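Musumine

A small command line tool that takes snapshots of your Windows user folders before you change something, and puts them back when the change goes badly. Written by Keegan Lachance and Nisha Mittal, with a lot of patient testing from Babak Mirzaei.

What it does

Musumine copies the parts of your profile that hurt to lose: desktop layout, browser bookmarks, saved network drives, printer settings and the Startup folder. It leaves Program Files alone. We love how quick this makes it! A snapshot of a normal profile is usually done before you've finished reading the release notes of whatever you were going to install.

It doesn't replace a real backup. If the drive dies, your snapshots die with it, unless you point the store at another disk (see Settings).

Getting started

Unzip the folder anywhere you like, open a command prompt as administrator and type:

musumine init
musumine snap "before driver update"

To see what you have:

musumine list

To go back:

musumine restore 2

The number is the one shown by list. Log off and on again after a restore, or Explorer will happily keep showing you the old icons.

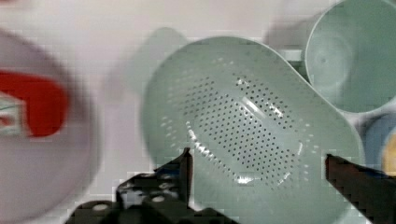 Green oval colander, sample picture A.

Settings

Everything lives in musumine.ini, next to the program. The ones people ask for most:

store = where snapshots go. Network paths work, mapped letters don't.
keep = how many snapshots to hold on to. The default is 4, and the oldest goes first.
skip = folders to leave out, separated by semicolons. Put your mail archive here if it's huge!
port = 3794, only used by the optional status page. Set it to 0 to turn the page off.

Changes are read the next time you run a command, so there's nothing to restart.

Known problems

Shortcuts with non-Latin names came back with question marks in the first release. Cosmin Surdu tracked this down while moving his office machines at Hodoroagă, and it's fixed now - thank you, Cosmin!

Some virus scanners hold a file open just long enough for a snapshot to skip it. Look for the word "busy" in the log and run snap again.

Restoring a profile to a PC with a different user name is not supported yet. Steinar Lykkegaard has a branch called Wadia that handles it for local accounts, and it's looking really good.
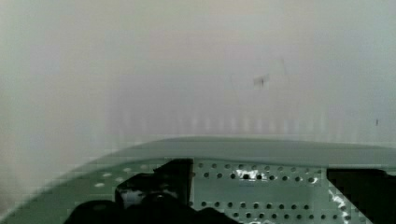
Pale blurred surface with a small dark smudge, sample picture B.

Reporting bugs

Please send the log, your Windows version and the exact command you typed. Small reports are welcome, even typos. We read them all and we enjoy it.

License

Free for home and office use. Keep this file with any copies you pass along.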